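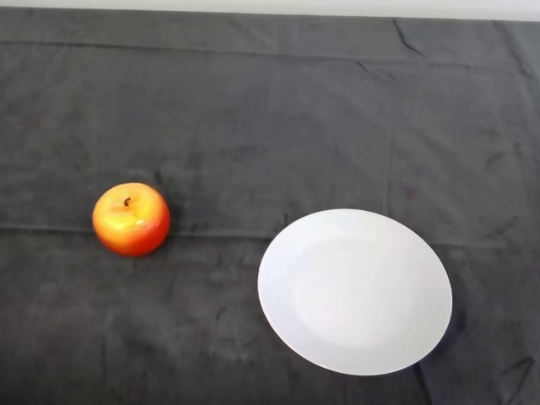 Still Life Corner, Wadthorpe Community Art Room

Gallery page, updated 30/10/2026

The still life corner is a table at the back of the main room, set up for the beginners' drawing class and left in place for anyone who comes in during open hours. Covadonga Marín chooses the objects. Rodrigo Urquijo runs the Saturday class and looks after this page.

The current setup is called Apple and Plate. It stays up for 4 weeks, then the table is changed.

The objects
One apple with a short brown stem, and one plain white plate. The apple has a glossy skin that runs from yellow near the top to deep red low on the right side. Beginners often reach for a single red pencil. Start with the yellow and work down.

The cloth
Dark charcoal gray, spread flat. We used a cream cloth in May and the plate was hard to find against it. If you are working in pencil, leave the cloth for last and keep the side of your hand off the plate.

The plate
Round and undecorated. Seen from a standing position it becomes a wide ellipse, and most first drawings make it too tall. Hold your pencil out at arm's length and compare the width to the height before you draw the curve. The ends of an ellipse are rounded, never pointed.

The highlight
There is a small whitish glint on the upper right shoulder of the apple, close to the stem. In watercolor, save the white of the paper for it. In pastel, put it in at the end with one touch and leave it alone.

The shadow
Soft and faint, under the apple and to its right. On the dark cloth it is easy to miss. Squint at it. A heavy black line under the fruit will make it look pasted on.

Placement
The apple is on the left and the plate is lower and to the right, nearer to you. Please draw them where they are. Covadonga spaces things on purpose, and the gap between the two is a good shape to draw in its own right.

Materials
Paper and pencils are in the drawers under the window. Pastels are signed out at the desk. Gray paper works well for this one if you have white chalk. Return drawing boards to the rack when you finish.

Sending in your drawing
Leave finished work in the tray marked Gallery with your name on the back, or hand it to Rodrigo on Saturday. Anything up to letter size can be scanned here. Larger sheets need to be photographed by daylight, so allow an extra week for those. Drawings are kept at the desk for 2 months.

Next setup: bottles, on a lighter cloth.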